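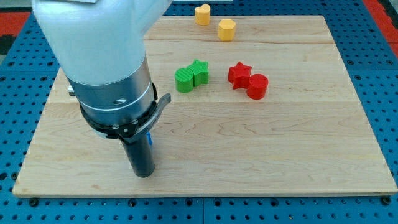 Robot arm over a wooden board.

Who Gets to Say a Neighborhood Was Dying?
Speaker notes, evening talk, Gronstead public library series

Start without the thank-yous. Do those at the end.

Ask the room: how many of you were told that the Lasano blocks were "already gone" before the city bought them? Wait for hands. Most people over fifty will put one up. Then ask who told them. Let that sit for a second and move on, don't take answers yet or we lose ten minutes.

My claim tonight is a narrow one. I am not going to argue that Lasano was a paradise. I grew up hearing that version too, and I don't trust it much more than I trust the city's. What I want to do is look at how the word "blight" got attached to a place where people were paying rent, running shops and burying their parents, and ask what the word was based on.

SLIDE 2 - the survey cover page

The survey is the thing everybody cites. Every newspaper piece, every plaque, the school curriculum packet. It says 657 structures were examined and that most were "substandard or deteriorating." I believed that number for years. I repeated it in this building.

Then Esther Mussa went and read the field cards. She did this on her own time and deserves the credit, say her name slowly. The cards are in the county archive, in boxes labeled under streets and sewers, and I have my own thoughts on why they were filed there, but I can't prove any of them, so skip it unless asked.

What the cards show:

A building could be marked deteriorating for peeling paint.
A building could be marked substandard if a shop and a home shared an entrance.
If the surveyor didn't get in, he marked it from the sidewalk.

Read the second one twice. A shop downstairs and a family upstairs using the same door. In Lasano that was how nearly everyone did business. So the survey was measuring something, but I don't think it was measuring decay.

SLIDE 3 - street map with the bank lines on it

Go easy here. Half the room knows redlining and the other half has heard the word and is nodding. Keep it short. You could not get a loan to fix a porch inside this line. Some years later a man came by with a clipboard and wrote down that your porch needed fixing.

Pause. Drink water.

I want to be fair to the other side of this. Yasuo Ikeda has argued with me in print that some of the housing really was dangerous, and he's right. There were cold-water flats with one toilet for three families. There was a fire on the east end that killed people. Former residents will tell you about it and they don't soften it. If I leave that out I'm doing the same thing the city did, only with nicer pictures.

But dangerous housing is an argument for repairing housing. The city had the power to make landlords fix things, and the court docket shows it taking landlords to court 8 times in the whole period before clearance. Eight. (Check the sheet again before the talk. The last two might be the same case refiled.)

SLIDE 4 - the Đàm grocery, storefront

The Đàm family came later than most, and took over the corner store when the earlier owner moved to Chicago. I use them because they kept their paperwork. They had an offer letter, an appraisal, and a second appraisal they paid for themselves. The two don't agree. The city's figure covered the building and the land. It put no value on the business, the shelving, the customers who ran a tab, or the fact that the closest empty storefront they were allowed to rent was a bus ride away.

People always ask if they were cheated. I don't know. By the rules of the time, probably not. I'd ask who wrote the rules.

SLIDE 5 - "Relocation complete"

This is the slide I get the most mail about.

The final report says every household was relocated to "decent, safe and sanitary" housing. Jin-sol Yeon tried to trace 100 of those households through phone books, church rolls and school transfers. She found new addresses for a good share of them, and a lot of those addresses were in the next neighborhood over, in buildings the same office later marked for clearance. The rest she couldn't find. That doesn't mean they came to harm. People move in with a sister, they change names, they leave the state. But a report can't say every household when it had stopped looking, and as far as I can tell it had stopped looking inside a year.

Don't get angry here. Last time I got angry and the first question was about my tone.

SLIDE 6 - the Givex plan

The new version. Givex is the name on the redevelopment proposal now in front of the council. I've read all of it, including the appendix. It has a history section, one page long, and that page quotes the old survey. Same number, no mention of the cards. It promises a heritage walk with 5 markers.

I've got nothing against markers. I'd like one with the grocery on it. What I'm doubtful about is a plan that puts up a sign for the people it moved out and has one paragraph on what happens to the people living there today. Ayanda Kruger asked at the September hearing how many current tenants have leases that run past the start of construction, and was told the answer would be provided in writing. It hasn't been, unless it came this afternoon. Check email at 5 before going on.

The consultants also say "underused" where the old survey said "blighted." I'd like someone to tell me the difference. How would you test for it? What would a busy block have to do to score well?

If running long, cut the paragraph above and go straight to the recordings.

SLIDE 7 - audio, no picture

Play the Sizwe Baloyi clip. Two minutes and a bit. He talks about walking to church on Sunday past his aunt's beauty shop and how she'd knock on the glass at him if his shirt was out. Don't introduce it too much. Don't talk over the end.

After the clip: memory gets things wrong. He places the shop on a corner where the directory shows a tailor. I've checked and I think he's off by a block. I still trust him on the knock. I bring it up because we ask old people to prove every word they say and we let a survey done from the sidewalk stand for two generations.

CLOSE

No big finish. Tell them where the cards are kept and that anyone can ask for them. You need a photo ID, and you have to ask for the sewer boxes or the desk will say they don't have them. Esther's index is on the back table, one page, take a copy.

Then the thank-yous: the library, Esther, Jin-sol, the families who lent papers.

Likely questions

Was the highway coming anyway? Maybe. Two other routes were drawn. I haven't found anything explaining why they were dropped, and I'm wary of anyone who says they have.

Do I want the Givex plan stopped? I want the tenant number first. Ask me again after that.

Isn't this all hindsight? No. Residents said most of it at the hearings. The minutes have them down as "several persons objected." Read that line out if the question comes up, page is tabbed in yellow.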